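Skonari Castle, a thread. I went up on Wednesday with two lenses and came back with 84 frames, most of them of the gatehouse.

The light was flat until mid-afternoon, so I kept to the walls and left the towers for later.
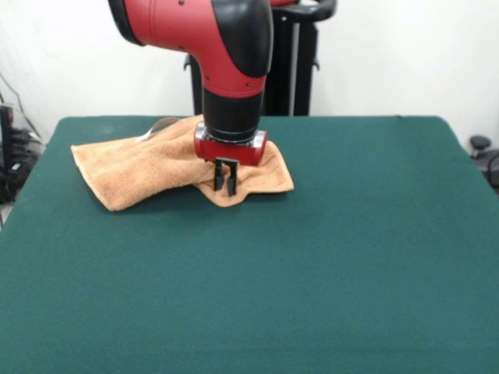
Borkowska: is the north stair open again? In January there was a chain across it and I had to shoot the chapel from the road.

It's open, but only as far as the first landing. The chapel window is clear from there if you lean a bit to the left. Above the landing the treads are still being relaid.

Entry was free with the Pirnberg museum ticket. The woman at the desk didn't mention it, so ask.

The best view of the whole castle is from the Duter footbridge. It gets all four towers in at 35mm. There's a lamp post on the right bank that you'll have to crop out or live with.

I tried the bridge at 14 mm as well. The towers lean in too much and the river takes over. Deleted those.

The stonework changes colour halfway up the east wall. The lower part is the old quarry stone, nearly brown. The upper part is the rebuild and much paler. It shows better in black and white than I expected.

No tripods in the courtyard. I rested the camera on the well and got 11 sharp ones out of a long run.

Parking is at the bottom of the hill. The sign says 3300 steps to the gate. I didn't check it, but wear proper shoes, the cobbles are worn smooth near the top.

Gates shut at five. The sun reached the west tower at ten to, and I got two of it before they rang the bell.

Will put the east wall set up next, once I've straightened the horizons.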